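5 Arbeitsplatz einrichten und Steckaufgabe einlernen

Dieser Abschnitt gilt für die Tischzelle mit zwei Armen und Fingerhänden, Steuerung Kosine ab Softwarestand 33. Die Montage der Arme und der erste Einschaltvorgang sind in Abschnitt 4 beschrieben. Für das Einrichten werden zwei Personen empfohlen: eine am Bedienpult, eine am Not-Halt.

5.1 Tisch vorbereiten

1. Not-Halt drücken und prüfen, ob beide Arme stromlos gemeldet werden.
2. Tischdecke glatt auflegen. Falten im Greifbereich ausstreichen.
3. Decke so ausrichten, dass sie vorne und an den Seiten gleichmäßig übersteht. Sie darf nicht in die Gelenke geraten.
4. Steckdosenleiste in den Greifbereich des linken Arms legen, Buchsen nach oben. Die Leiste bleibt während aller Arbeiten in diesem Abschnitt vom Netz getrennt.
5. Zuleitung der Leiste aufwickeln, zusammenbinden und hinter der Leiste ablegen.
6. Übrige Gegenstände auf die rechte Tischhälfte stellen.

Hinweis: Muster auf der Decke stören die Erkennung in der Regel nicht. Nach einem Wechsel der Decke muss der Hintergrund aber neu aufgenommen werden (Menü Zuvton > Hintergrund > Neu).

VORSICHT
Quetschgefahr zwischen Hand und Tischplatte. Bei freigegebenen Antrieben nicht in den Greifbereich fassen, auch nicht zum Zurechtrücken der Leiste.

5.2 Steckvorgang einlernen

1. Not-Halt entriegeln und Betriebsart »Einrichten« wählen. Die Geschwindigkeit ist in dieser Betriebsart begrenzt.
2. Warten, bis das Pult für den linken Arm »Bereit« anzeigt.
3. Stecker in die geöffnete Hand geben. Dazu den Antrieb am Pult auf »Halten« stellen.
4. Finger schließen, bis der Griffwert 68 erreicht ist. Ein höherer Wert verkantet den Stecker in der Hand.
5. Arm über die gewünschte Buchse fahren, Hand nach unten neigen und Punkt speichern.
6. Mit der Funktion »Andrücken« senkrecht zur Oberseite der Leiste absenken. Schiebt sich die Leiste dabei weg, den Vorgang abbrechen und die Neigung der Hand korrigieren.
7. Endpunkt speichern, Finger öffnen und nach oben wegfahren.
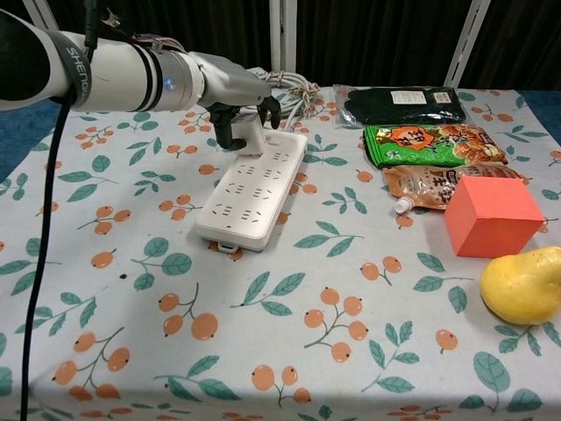

Darragh Ó Dálaigh merkt zu Schritt 6 an, er speichere zwischen Anfahr- und Endpunkt immer noch einen dritten Punkt knapp über der Buchse. Ohne ihn fahre der Arm bei schräg liegender Leiste einen leichten Bogen, und die Stifte setzten neben den Öffnungen auf.

Der Zwischenpunkt ist ab Softwarestand 33 als Option vorhanden (Menü Bahn > Zwischenpunkt). Bei älteren Ständen wird er von Hand angelegt.

5.3 Leitungen am Arm prüfen

Vor jedem längeren Lauf und nach jeder Änderung der Bahn:

1. Arm im Einrichtbetrieb einmal durch alle gespeicherten Punkte fahren.
2. Leitung der Hand beobachten. Sie darf sich weder spannen noch um ein Gelenk legen.
3. Prüfen, ob die Leitung beim Rückweg über den Tisch schleift und Gegenstände mitnimmt. Falls ja, mit einer Klettschelle am Unterarm kürzer fassen.
4. Aderbündel am Unterarm auf Scheuerstellen ansehen. Beschädigte Bündel nur komplett tauschen (Ersatzteil Jomico 3830).
5. Leitungen am Boden vom Roboterfuß fernhalten und nicht über Laufwege führen.

Meldung »Handkommunikation unterbrochen«: Antriebe abschalten, Stecker am Handgelenk lösen und neu aufstecken. Kommt die Meldung wieder, ist meist die Leitung gebrochen – der Bruch sitzt fast immer kurz hinter dem Stecker.

5.4 Grundstellung und Probelauf

1. Beide Arme in Grundstellung fahren. Der rechte Arm bleibt am Tischrand, solange der linke arbeitet.
2. Linke Hand seitlich neben der Leiste in Warteposition bringen, Finger leicht gekrümmt.
3. Abstand zwischen Fingerspitzen und Tischdecke kontrollieren, Sollwert etwa 5 cm.
4. Betriebsart »Probe« wählen und den Ablauf fünfmal hintereinander starten. Not-Halt griffbereit halten.
5. Abweichungen ins Zellenblatt (Vordruck Warraich) eintragen.

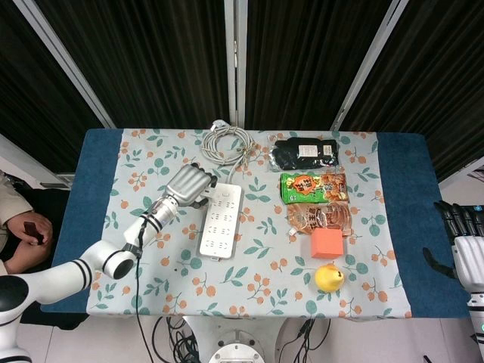

Ob man die Warteposition nach jedem Umräumen des Tisches neu speichern müsse, lautet eine Rückfrage, die den Kundendienst öfter erreicht. Nein, solange die Leiste an ihrem Platz bleibt und nichts Höheres in den Fahrweg gestellt wird. Wird die Leiste gedreht oder verschoben, sind Warteposition und alle Punkte aus 5.2 neu aufzunehmen.

ACHTUNG
Nach einem Zusammenstoß mit der Tischkante die Hand nicht weiter betreiben. Zuerst jeden Finger einzeln öffnen und schließen (Menü Hand > Einzeltest). Bleibt ein Finger hängen oder läuft er ruckartig, weiter mit Abschnitt 7.2, Finger tauschen.

5.5 Außer Betrieb nehmen

1. Arme in Grundstellung fahren, Finger öffnen.
2. Antriebe abschalten und Not-Halt drücken.
3. Stecker aus der Leiste ziehen und Gegenstände vom Tisch nehmen.
4. Fingerspitzen mit einem trockenen Tuch abwischen. Keine Lösungsmittel verwenden.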